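Workplace Organization, Unit 4 handout
Laying out a shared worktable: surface, grid, containers
Course notes prepared by Magdolna Szekeres. Bring these to the Thursday session.

1. Where we are in the course

Unit 3 dealt with shelves and drawers, where a thing has a place because the furniture gives it one. A long open table gives you nothing of the kind. Whatever is put down stays wherever the hand let go of it, and the next person has to look over the whole surface to find it. This unit covers the simplest fix, a taped grid, and the containers that go on it.

Read section 3 before you start your own table. Most of the lost marks last term came from tape that was laid before the surface was ready.

2. The surface

A plain, matte covering in one color is best. Brown or tan works well under blue tape, and small parts in white, green or metal are easy to pick out against it. Avoid gloss, which throws back the ceiling lights, and avoid any covering with a printed pattern.

Cover the full length of the table before marking anything. Smooth from the middle toward the edges. A crease that looks harmless at this stage will lift the tape later, so work it out now or replace the piece. Light scuffs can stay.

Wipe the surface with a dry cloth. Do not use spray cleaner on paper.

3. Laying the grid

Long lines first, then cross lines. Measure from one corner only. If two people start from opposite ends, the lines will miss each other in the middle, and you will be left with short pieces that do not meet.

Cells should be close to square. Four columns suit a table that is worked from both sides, as a person standing at either edge can reach the two nearest columns without leaning.
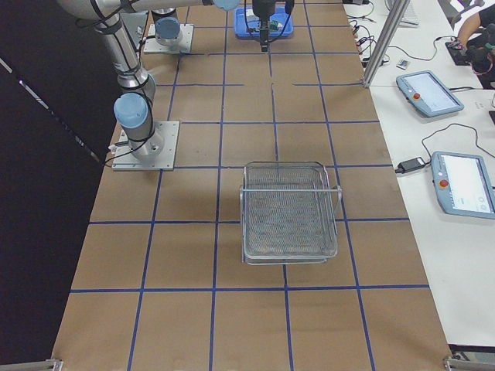

Press each strip down with the side of the thumb, working away from the end you fixed first. Do not pull the tape tight. Stretched tape shrinks back over the next day and the ends creep inward.

Number the columns from the left and letter the rows from the near end. The numbers go on the plan sheet, never on the table itself. In the Belkadi exercise we found that writing on the surface was ignored within a week, while the sheet on the wall was still in use in May.

4. Checking and repair

Tape grids wear out. The crossings go first because there are two layers there and things catch on the top one. Next come the free ends. Look for nicks along the edges, tabs that have torn and folded over, and stretches where the strip is missing altogether. 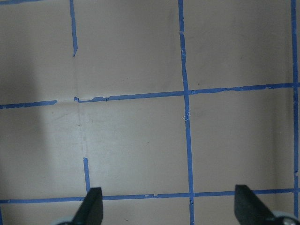 Fig. 2. Taped grid with ragged edges and a break in the left vertical line.

A missing stretch should be replaced from crossing to crossing. Patching only the gap gives you two more free ends, and free ends are the problem you were trying to fix. Cut the old strip square with a knife held flat, lift it slowly, and lay the new piece against a straightedge.

Adi Ong's group at Teltgate kept a repair log for their table. They used it to decide which lines to move, which is a good use of a log. If the same crossing needs new tape three times, something is being dragged across it, and the container that belongs there should be somewhere else.

5. Containers

Use low sides. A tray with a raised rim keeps small parts together and still lets you see them from a standing position. Mesh baskets are good for items that shed dust or need air around them, but very small pieces can snag in the mesh. Give those a solid tray.

Keep unlike parts in separate containers if there are more than a few of each. Two or three odd pieces may share a tray during a job.

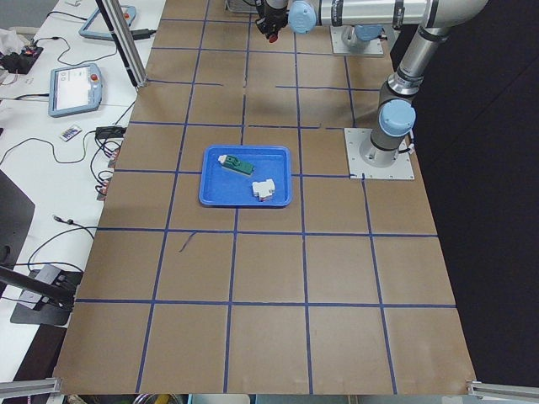
A container may sit inside one cell or across a line. Both are allowed, but the plan sheet must say which. Where a tray covers a line, record it under the cell that holds its lower left corner – this is the rule we use for all the exercises, including the Plondbridge one.

6. Assignment

Work in pairs. Choose a table in the workroom, draw the grid on a plan sheet, and assign a cell to each of 7 containers. Joonas Mäkelä has the tape and the straightedges and will be in the workroom from 3 p.m. Hand in the plan sheet and one page of notes on what you would change. Late sheets go to Nelli Riihimäki.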